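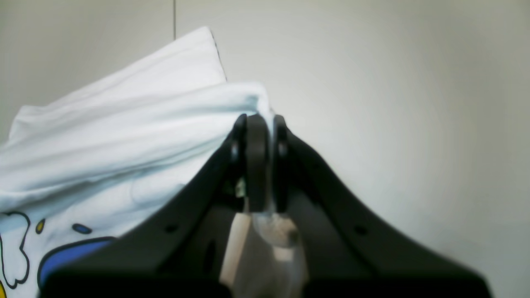
A thread about house rules for robots that handle cloth. I wrote the first version of our rules in December and I have changed my mind on several of them since, so please read it as notes from practice and not as a standard.

Rule one, and the one we break most: the table is clear before the first grasp. Only the garment and the gripper. A pen or a roll of tape left near the corner will be pulled along by a sleeve sooner or later, and then you must throw away the whole attempt.

Rule two: one pale, plain table surface for the whole series. If you change the table in the middle, you write it in the log. I know it sounds like a small thing. At Ilow we had two benches in slightly different greys and we lost a week arguing why the results did not match.

White cloth on a pale grey table is difficult, and we keep it in the set for exactly this reason. Where the garment lies flat, often there is only a thin shadow to tell you where it ends. People like to test with a red towel. Please test with white also.

Printed fabric: we allow it. Cartoon prints too. But the print has black outlines, and a black outline can look like an edge of the cloth to software which searches for edges. So every printed item gets a plain one of the same cut beside it in the test list.

Someone asked me how large the test list is. 68 garments at the moment, each with its own card. The card says the fabric, the print yes or no, and the last wash. It does not say "easy" or "hard". We removed this field, people were writing their mood in it.

Rule three is about the pinch. When fingers take a fold, you must write down how many layers they were asked to take. One layer or two is a different task. From outside, a lifted fold looks nearly the same in both cases, so do not fill this in later from memory.

Also write where the creases go. If they run together towards the fingers, the cloth is under some pull there. It is not a fault, but I want the operator to note it before the next movement, especially with thin jersey.

On limits: we stop after 3 failed grasps on the same fold. Not 4, not "just one more". Lay the garment flat by hand, start again, log it as a restart. My colleague Nermin Toprak pushed for this and she was right - before it, our nice success numbers were mostly patience.

Hands. No hand inside the working area while the arm is enabled, also not to straighten a corner, also not when it is slow. Cloth makes people careless because it is soft. The arm is not soft.

Finger pads are inspected at the start of each shift and replaced at 2000 grasps, even when they look fine. Şimşekoğlu, where we send garments for repair, showed me what a worn pad does to a knitted hem. I did not enjoy it.

A disagreement I still have with the group in Dudevholm: they iron everything before a trial. I think a garment should come as it comes, with wrinkles. Nobody will iron the T-shirts before the robot folds them. But they get cleaner comparisons between arms, I admit it.

Our full text is on three pages now. When it was eleven, I found the copy in Bondovcombe under a coffee machine. Page one is only the stop rules and hangs next to the switch.

If your lab has written rules for deformable things - cloth, cables, bags, anything - I would be glad to read them, also the ugly drafts. I am most interested in how you count a failed grasp when the cloth slips out halfway. We have two answers for this and they are both in use.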